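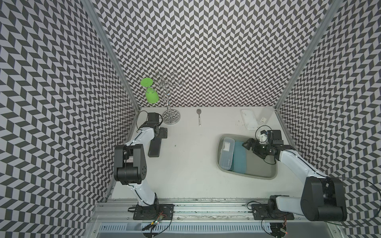

Koen De Graaf has been comparing grippers at Cerkell since the spring, and he is in no hurry to pick one. His team tests them on kitchen things: cups, lids, food containers, the odd spoon. The first round finished in October with 1,067 logged attempts.

"People expect me to say which gripper won," he says. "I can tell you which one I'd use for a flat lid and which one I'd use for a wine glass. They aren't the same one."

Before Cerkell he spent eight years at Rurkach, mostly on packing lines, where each part arrived the same way up. He says that work made him lazy about cameras.

"On a line you know where the part is. On a kitchen table you don't, and most of what I used to blame on the gripper was the camera being wrong by a few millimetres."

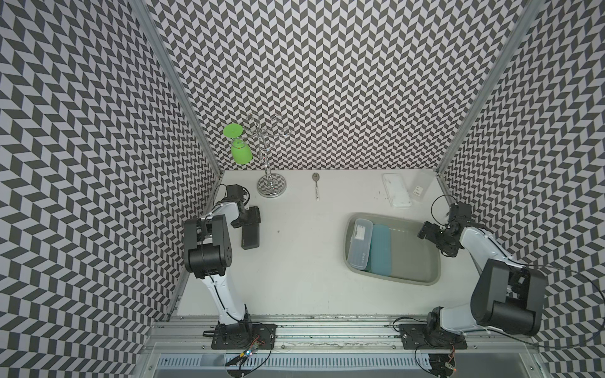 Choosing the test objects took longer than De Graaf had planned. He wanted things that were cheap to replace and awkward in different ways. The green cup hanging upside down on the metal stand was an early pick, and it has stayed. The stand's round base is a mirror, so it throws the black-and-white pattern of the walls back at the cameras. "A shiny base is a fair test," he says. "Plenty of kitchens have worse."

He is less keen on the spoon. "It's thin and it lies flat. The fingers have to come down almost to the table, and if your height is off you're pressing on the table instead. We lost a set of finger pads that way."

The team runs two controllers against each other, its own and one called Plirnora, which it has on loan from Chaudhary. De Graaf found Plirnora smoother near the basin but slow to set up. 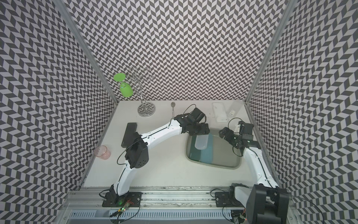 "It took us four days to get both arms talking to it properly," he says. "Our own one takes a morning. But ours is jerky when the two arms work close together, and I can't pretend it isn't."

Clear and frosted plastic is the next problem on his list. He wants to compare wrist cameras on it before changing any more fingers, and he has asked for another 13 weeks to do so.
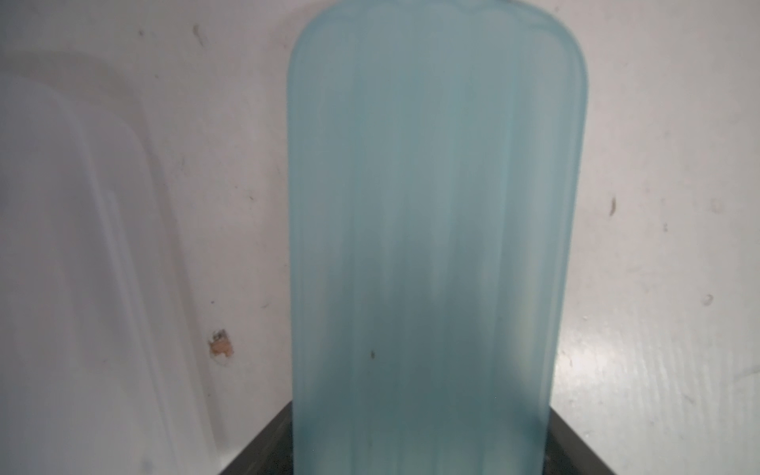 Wrist camera view: translucent blue plastic upright in a dark grey bin.

"You get the shadow as well as the thing itself," De Graaf says of the frosted pieces. "The shadow has the same shape, and sometimes its edge is easier to find. I'd like the software to stop falling for it."

The second round will use the same table and the same arms.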